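The Allotment Gate

When my aunt gave up her plot at Destlow she left me the shed, the rhubarb and a biscuit tin full of other people's keys, and I spent most of that winter wondering whose they were. 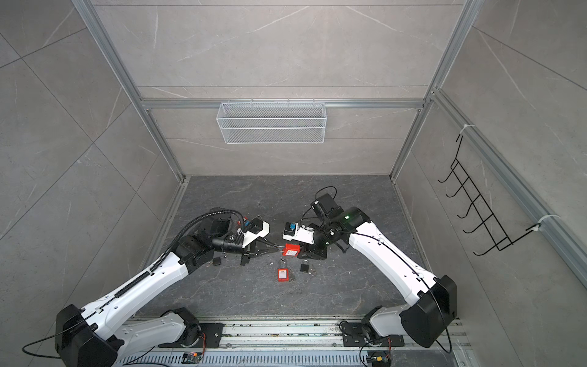

Ekene Isah thought I should throw the lot in the canal, and told me so over the fence, adding that my aunt had never locked a thing in her life and that the rhubarb wanted moving anyway.

I moved the rhubarb (he was right about that), but I kept the tin, and in the evenings I tipped it out beside my tea and tried to imagine the doors. 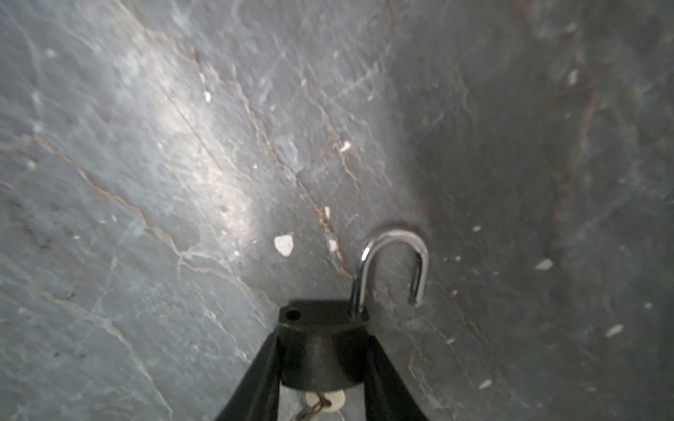 A black padlock, shackle open.

By March I had found homes for a few. One fitted the bakery's back door, and the baker cried a little and gave me a loaf, still warm, which I ate walking home in the drizzle.

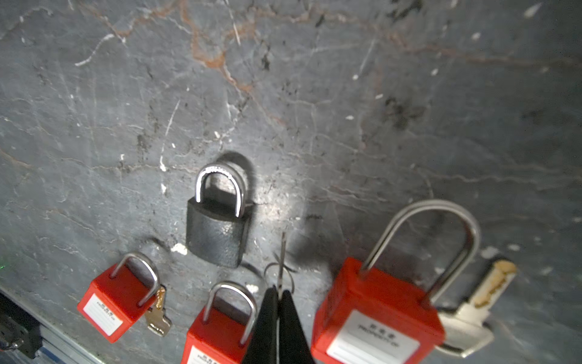
The Last Key

It had 89 scratched on its head, and there is no 89 in our lane, so I walked all the way round by the chapel, past the houses with the good front steps, 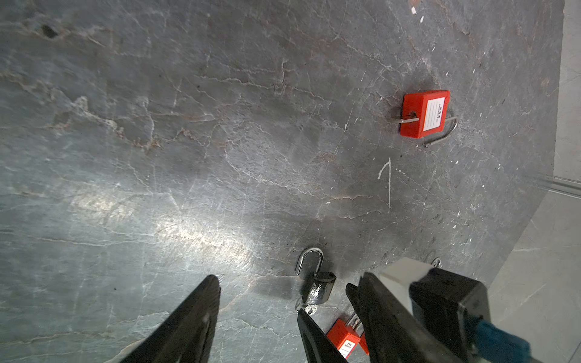
and there at the end was a blue door, and a very old man already opening it, who looked at my hand and asked if she had sent any rhubarb.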